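Mamgate Storage: Frequently Asked Questions

What size of unit do I need?
It depends how much you keep. Our smallest unit is 20 square feet, and it is enough for boxes, a bicycle and some small furniture. For a one-bedroom flat most people take 32 square feet. The largest units are 100 square feet. If you are not sure, please write us a list of your things and we will suggest a size.

Can I change to another unit later?
Yes. If a bigger or smaller one is free, you can move the same day. You pay the new price from the day of the change.

When can I come to my unit?
The gate on McKinnon Road opens at 6 in the morning and closes at 10 in the evening. The office closes earlier, at 5 in the afternoon, so please collect keys and packing materials before this time.

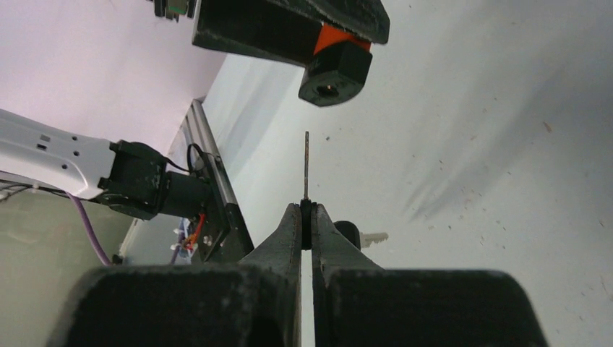 Do I bring my own padlock?
You can bring one or buy it in the office. We do not keep a copy of your key. If you lose all keys, we must cut the lock, and for this we need to see your passport or driving licence.

What is not allowed in the units?
Food, plants, animals, petrol, gas bottles, paint thinner and fireworks. Please empty the fuel from a lawnmower before you store it.

Are my things insured?
Insurance is not in the rent. You can use your home insurance, if it covers storage, or take ours. We ask for the paper from your insurer before you move in.

Is it dry inside?
The building is ventilated but it is not heated. We advise to leave a small space between the wall and your furniture, and to use cotton covers for sofas and mattresses, as plastic keeps the damp in.

How do I finish my contract?
Send us an e-mail 14 days before you leave. The unit must be empty and swept. Your deposit comes back to the same bank account.

Do you have other places?
Yes, a smaller one in Trutulport. It has the same prices, but there is no lift.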